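April, late evening

Another day of lending my hands to a machine. Radomír Kratochvíl calls it teaching. I call it putting on the gloves and doing a toddler's chore until my wrists complain. The job this week is the same as last week: pick up the little blue thing with the black cap, get it into the blue tray, let go, start over. All of it in the simulator, so there isn't even a real bottle to drop on my foot.

They want 134 good runs from me before the Plarnholm people come by. I had 19 by lunch, and I threw out 2 of those myself. Kratochvíl would have kept them. He says a little mess helps the model learn. Maybe, but I notice he never says how much mess, or how he would tell if it had stopped helping.

The left hand gives me the most trouble. I close my own fingers and the ones on the screen follow in a way I can only half predict. You learn to grip the way the software likes, and I wonder who is training whom.
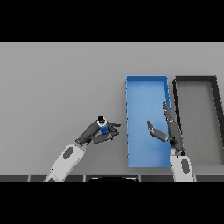 Does a person who shows a robot the same move all week end up teaching it the job? I think it learns my version of the job, with my pauses and my bad habits, and we find out what that is worth when somebody moves the tray.

I said this to Juraj Vaněk over coffee and he shrugged. He used to work at Zorkex, where they did the showing by hand – you grabbed the arm by the elbow and dragged it through the motion. He says at least there you could feel the weight. With the gloves I feel nothing at all. I go by what I see, and what I see is flat gray table and two arms coming up from under my chin.

The afternoon was better, I'll give it that. I stopped hurrying. I also tried keeping the idle hand open and out of the way, off by the side of the tray, and looking only at the one doing the work. The replay looks almost calm, which is more than I can say for how I felt.

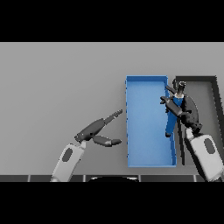
Later, can't sleep

Ďurica wrote at 6 to ask if the runs "look natural." Natural to what? I answered that they look like me wearing gloves. No reply yet.

Kratochvíl has promised to shift the tray for the next test and let the thing try alone. I've asked to be in the room. I bet Vaněk a lunch that it reaches for the old spot, and he took the bet too fast for my liking.

Must remember to bring the wrist brace.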